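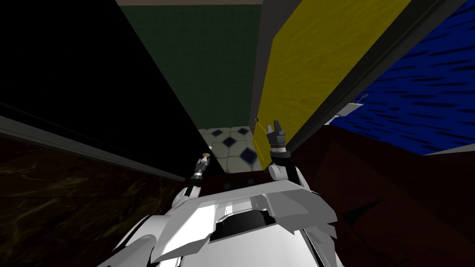 Ezequiel Manzano writes that his Ollis stands beautifully still until he presses play, at which point both arms sink towards the floor like a man remembering a dentist's appointment. He has reinstalled everything twice and would like to know what he is doing wrong.

Very little, Ezequiel. The simulated Ollis arrives with defaults chosen by someone who had never met gravity. Setting it up properly takes an afternoon, most of it spent staring at a kitchen. I use the Musport kitchens, which have narrow gaps and a colour scheme I wouldn't inflict on a tenant, and they are a fair test of two arms in a tight spot.

## Before you start

You want the Ollis model, one Musport kitchen and the Valcárcel controller plug-in. Save a clean copy of the robot file somewhere you won't be tempted to edit it. Call it something dull.

## Stop the arms sinking

1. Load the robot on a bare floor with no kitchen at all.
2. Open the joint settings and turn on gravity compensation for both arms. The tick box at the top of the page only does the left one. The right has its own, two screens down, under "Other".
3. Set shoulder stiffness to 3000 and damping to 70. Leave the wrists alone for now.
4. Press play and make tea.

If the arms are where you left them when you come back, carry on. If they hum or shiver, raise the damping a little at a time. If one has gone through the floor, you missed the second tick box.

## Put it in the kitchen

Add the kitchen with physics paused. Place the base so the shoulders clear the furniture on either side, then raise the arms to the ready pose before letting time run. Starting with them folded and unfolding between two counters is how I once launched a robot through a ceiling. It was going quite fast and, as far as I know, still is.

Switch on the collision view and look at the shapes around cupboard doors and handles. They are often fatter than the thing you see. A gripper that stops in mid-air in front of a panel has usually met one of these. Shrink the shape in the kitchen file and leave the robot's own shapes as they are, or you'll be fixing the same fault in every room from now on.

## The grippers

Do one at a time. I start with the left and keep the right open and out of the way, higher up, where I can see both.

Pick something small and rounded, knob-sized. A box flatters any gripper, and you'll learn nothing from it. Bring the fingertips to it slowly and close with the force limit at 13. Then check three things in the contact panel:

- both fingers report contact
- the contact points sit on the pads, away from the finger edges
- the object's speed settles to nothing

A small object perched on the very tip can look perfectly held from behind the robot and be merely resting there. The view over the shoulders is lovely for checking reach and hopeless for this, so believe the contact panel. If only one finger is touching, lower the grasp point until both are. If both touch and the object still creeps away, raise the pad friction before you raise the force. More force on a round thing squirts it across the room.

Repeat with the right gripper. Don't copy the left-hand values across wholesale, as the finger axis is mirrored and one sign will be wrong. It will cheerfully open when told to close.

## Saving it

Save the joint settings and the ready pose in separate files. The Polovwood build of the plug-in puts both in one, and loading it resets the base to the origin, which in kitchen 33 is inside the wall.

Then shut the whole thing down, open it again and press play without touching anything. Do this before Thursday's update if you can; the last one moved the second tick box, and I have only just found it.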